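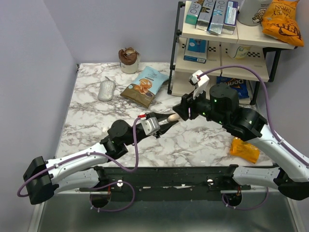 Two arms over the marble top, grippers almost touching.

Hello again from my corner of the Erkham newsletter! I spent most of January moving our little build scripts over to Python's pathlib, and I have to say I'm a convert (a slow one, I held on to os.path for years).

The thing that won me over was the slash. You make a Path once, then write base / "reports" / "sakby.csv" and it just reads like a path. No more nested join calls with the brackets in the wrong place, which was my specialty. Getting the file name without its extension is .stem, the folder is .parent, and read_text() opens and closes the file for you in one go.

Our Jeltholm importer had 22 lines that did nothing but glue strings together and check whether folders existed. Now it has 2! The big helper there was mkdir(parents=True, exist_ok=True), so go look that one up if you haven't met it.

One thing bit me. glob() hands back a generator, so when I looped over it once to log the names and then again to load them, the second loop got nothing at all and raised no error either. Wrap it in sorted() and you get a proper list, in a steady order too.

I still have the Taheri scripts to do, and those are older and much uglier. If you've already moved something that size, drop me a line before I start, I'd love to see how you split it up.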